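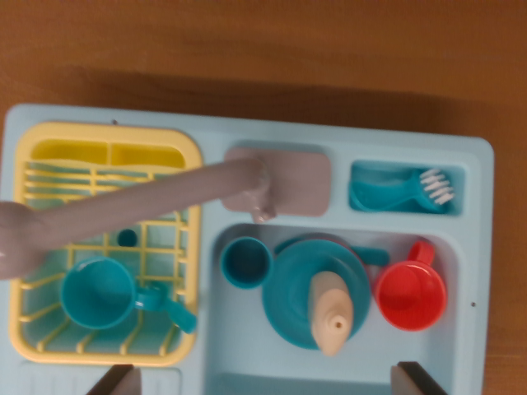 The sink on our kitchen table, mug in the rack and brush in its little tray.

Bridby Play Sink Review: Six Months of Pretend Dishes

Updated May 17, 2026

I bought the Bridby play sink in November, mostly out of desperation. My daughter is 3 and she'd been dragging a stool over to the real sink every time I turned my back, and I was tired of mopping. I'd looked at a bigger wooden kitchen from Lakatos first, a gorgeous thing, but it would have eaten half our dining area and a good chunk of my grocery money. The Bridby sits on a table and goes up on top of the fridge when I've had enough. Sold!

So, the basics. It's a light blue molded plastic sink with nice rounded corners (I have a kid who runs into things, so I check corners on everything). You get a yellow dish rack, a gray faucet, a teal scrub brush with white bristles, and a set of dishes. The teal mug is the star of the set at our house. It gets washed 7 times in a row and then served to me, full of nothing, and I'm expected to drink it all.

Putting it together took me less time than getting it out of the box. The rack just sits in place and the faucet goes on its base, and that was pretty much it. I do wish the instruction sheet had bigger drawings. I had mine turned the wrong way for a good while.

The dish rack is my favorite part, and I know how that sounds. It has a grid of thin bars with slots like a grown-up one, plus a cutlery section at the back split in two. My daughter is very strict about that split: forks on one side, spoons on the other, and heaven help you if you mix them. The plates stand up okay in the slots. The mug doesn't really have a spot that suits it, so it ends up lying on its side with the handle over the bars. Fine by us, but if you like things to fit just so, it may bug you.

I also love that the scrub brush has its own little tray, sunk into the top next to the faucet. Small thing! But we have lost the tiny tools from every other play set we own, and this brush is still around because it has somewhere to live.

The faucet I'm lukewarm on. The spout is long and it swings over the rack if you push it that way, so then you're trying to get a plate out from under it and you knock it sideways. Adults notice this more than kids do. The color is also kind of a mauve gray, a bit drab next to all that yellow and teal, though my daughter has never complained.

Cleaning is easy enough. I take the rack out and wipe the whole thing down with dish soap, and I use an old toothbrush for the thin bars where crumbs collect (we wash a lot of actual crackers). Dry the brush tray with a towel, water likes to sit in there.

My sister has the Rakside version and it's a little deeper, but the rack is smaller and there's no place for the brush. I'd still pick ours.

Would I buy it again? Yes, and I've already got one in my cart for my nephew's birthday. I took one star off for the faucet.

4 out of 5 stars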